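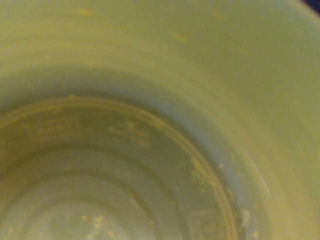
Section 4. Setting up the wrist camera for container checks

This section covers the container check on the Sorklow arm kit. Complete Section 3 (mounting the gripper) first. The check lets the arm look inside a cup or small bucket and decide whether it goes to the clean stack or back to the wash.

Before you start

You will need the Bralness control box, the wrist camera cable and a few containers of the type you plan to sort. Use at least one with dried residue in it. Pale containers with pale crumbs are the hardest case, so set up with those if you have them.

CAUTION: Keep hands out of the work area while the arm is powered. The red stop button must be within reach.

4.1 Connect and aim

1. Switch off the control box at the back.
2. Push the camera cable into port 2 until it clicks.
3. Switch on and wait for the green light.
4. Place a container under the gripper, open end up.
5. On the touch screen, choose Inspect, then Live View.
6. Lower the arm in small steps until the inside of the container fills most of the view. A little off-center is fine - the bottom does not have to sit in the middle.
7. Press Save Position.

Note: At this distance the picture is soft. Do not force the focus ring past its stop.

4.2 Set the residue level

1. With the dirty container still in place, choose Residue.
2. Start at 35. The scale runs to 100.
3. Look at the spots marked on the screen. Check along any raised ridge on the bottom, where it meets the wall, and between molded rings. Crumbs collect in these places.
4. If crumbs are left unmarked, raise the level. If bare rings or bright highlights are marked, lower it.
5. Swap in a clean container and run the check again. It should pass.
6. Press Store.

Note: A yellow or green cast in Live View is not a fault. Run White Set from the Inspect menu if you want truer color - stored levels are kept.

4.3 Care

Wipe the lens with the dry cloth supplied. Replace the cable after about 3,000 hours of use.

CAUTION: Do not spray cleaner on the camera or gripper.

Guide revised 5 May 2021

Comments (3)

Korkor Kyei: Step 6 in 4.1 should say to take the lid off. We lost a morning to that.

Oyewole support: Thank you, we will add it in the October revision.

vomitz_fan: 35 was too low for our cream cups. Works fine a bit higher.

We use cookies to remember your language and improve this site. Accept | Settings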